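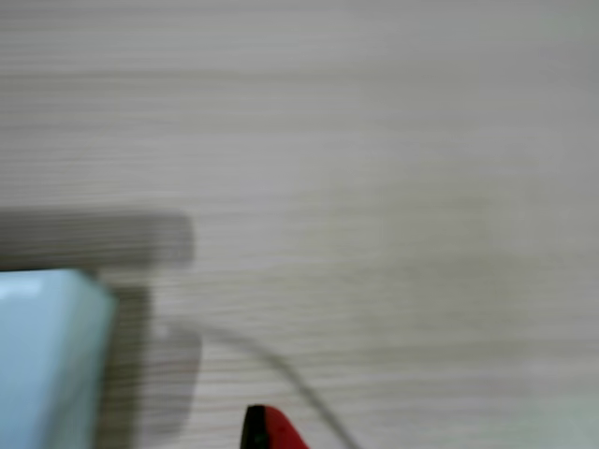 The arm dropped again last night. I had told myself the November drop was a one-off, a loose plug or something I did, and I left it alone for months. It isn't a one-off, so I'm writing down what I know before I forget the order of it.

For anyone new, the arm is a secondhand six-joint Zudovberg that I bought through Holger Wallin when his shop in Prukbridge closed. It's bolted to my bench with a small camera on the wrist, and I use it for sorting and pick-and-place practice. It has no brakes on the shoulder or elbow. If the motors lose torque, whatever is up comes down.

I was running a plain back-and-forth routine, 20 cycles, no load in the gripper. On cycle 14 the shoulder motor let go. There was no alarm and no beep. The arm fell forward and the wrist hit the bench hard enough to leave a dent. The other joints were still powered and tried to finish the move from the wrong place, so the wrist dragged sideways until I hit the stop button.

My hand was not under it. It had been a minute earlier, when I reached in to straighten a cable with the program paused. Paused is not off. I knew that and did it anyway.

The log was short. The shoulder driver reported error 2055, which the manual lists as "undervoltage, output disabled." The supply is rated at 28 volts and read 28 volts on my meter with the arm sitting still. So the supply looked fine, and in November that's where I stopped looking.

This time I put the meter on the shoulder driver's own terminals and had the arm repeat the same move at half speed, with me well back from it. The voltage there sagged every time the shoulder lifted from full reach, and on one pass it went down to 20. The supply end hardly moved. That means the loss is in the wiring between the two.

I called Tamer Haddadin, who ran two of these at his old job. He asked if I still had the factory harness. I do. He said to look at the crimp where the main power lead goes into the base, and to tug on it. I shut everything off, pulled the plug, waited for the drivers to go dark and tugged. One of the two conductors slid right out of the crimp. A few strands had been doing all the work, and they were brown at the ends.

What I've changed so far:

New power lead, one size heavier, with both ends crimped and pull-tested.

One driver fault now stops the whole arm. It came set up so each joint looked after itself, and I never checked.

A padded rest that catches the forearm a hand's width above the bench. It's ugly and it limits the low reach, but it stays.

Power off at the wall before I reach in, every time, cable or no cable.

The wrist camera still works. The bracket is bent slightly, so I'll have to redo the calibration. The gripper closes a little off center and I haven't decided if that's new.

I ran it this morning for 29 cycles at half speed with no faults. Full speed can wait until the new bracket gets here from Vurnach. If you have one of these with the original harness, unplug it and tug on that crimp.

Posted 5/31/23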